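Horngate Lantern Walk: Pre-Opening Safety Inspection
Route inspected: Keltine footbridge, Dunleavy woods path, old mill yard, visitor hall
Inspector: Dolores Mbeki
Accompanied by: Dexter Haddad (guides), Hazel Tran (site records)
Season: October program, evening tours

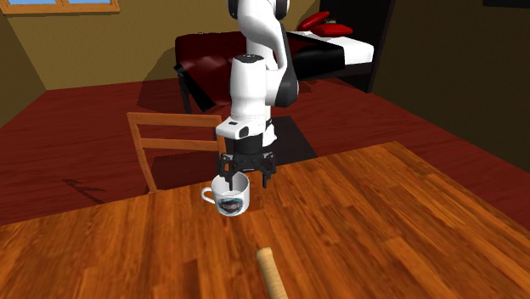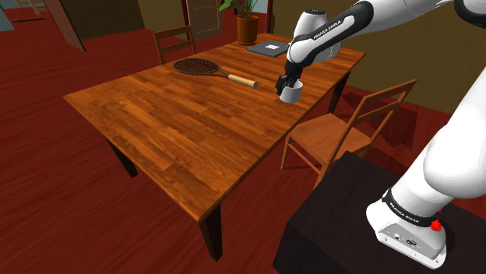
The Lantern Walk presents the legend of the Horngate Hound, the creature said to cross the Keltine footbridge ahead of a flood. The route passes three places where sightings have been claimed, and visitors regularly try to leave the path at each of them. Guides are to brief every party in the visitor hall before departure. Drinks are to be finished at this point, and any mug stays indoors. Glass and crockery are not permitted on the route.

Ratings: S = satisfactory. A = action needed before opening. N = not inspected.

1. VISITOR HALL

1.1 Exit doors open fully and are not locked during tours. S
1.2 Exit signs lit. S
1.3 Story panels fixed to wall. A
Comment: The panel with the ferryman's account of the Hound is loose at the upper left corner. Refix with two screws. Tape is not acceptable.
1.4 Maximum party size posted at the door. A
Comment: The notice still gives last year's number. The limit is 12 visitors to each guide.

2. KELTINE FOOTBRIDGE

2.1 Handrails secure on both sides. S
2.2 Deck boards sound. A
Comment: One board near the far bank moves underfoot. The bridge is closed to tour parties until it is replaced.
2.3 Non-slip strips in place for the full length of 40 feet. S
2.4 Load notice readable by lantern light. S
2.5 Gate to the riverbank locked. A
Comment: Found open. Visitors have been going down to look for the "hoof stone," where the Hound is supposed to have left its print. The bank is steep and the stone is under water for much of the fall. Guides should point it out from the bridge only.

3. DUNLEAVY WOODS PATH

3.1 Path clear of roots and fallen branches. S
3.2 Marker posts present and numbered. A
Comment: Post 114 is missing. Mr. Haddad believes it was taken as a souvenir, being the post named in the best-known sighting. Replace and set in concrete.
3.3 Battery lanterns tested. S
3.4 Open flame lanterns withdrawn from use. S
3.5 Sound effects kept at a safe level. S
Comment: The howl recorded by Birutė Mägi was played at the normal setting. It is acceptable, but it should not be used on the steps — a visitor startled there could fall.

4. OLD MILL YARD

4.1 Well cover locked. S
4.2 Costumed performer can see through mask. A
Comment: The new Hound mask blocks side vision. The performer must remain on level ground and have a spotter.
4.3 Mill interior closed to the public. S
4.4 Upper floor of mill. N
Comment: Key not available.

5. EMERGENCY ARRANGEMENTS

5.1 Each guide carries a charged radio. S
5.2 First aid kit complete. A
Comment: Cold packs need to be restocked.
5.3 Headcount taken at departure and return. S
5.4 Turn-back rule for high water understood by all guides. S
Comment: Tours turn back when the river gauge reads 152 or higher. The gauge is to be read before each departure and the figure written in the log.

Items marked A are assigned to Sunita Pruitt. Items 2.2 and 2.5 must be reinspected in person. Photographs will be accepted for the remainder. The upper floor of the mill will be inspected when the key is returned to the site office.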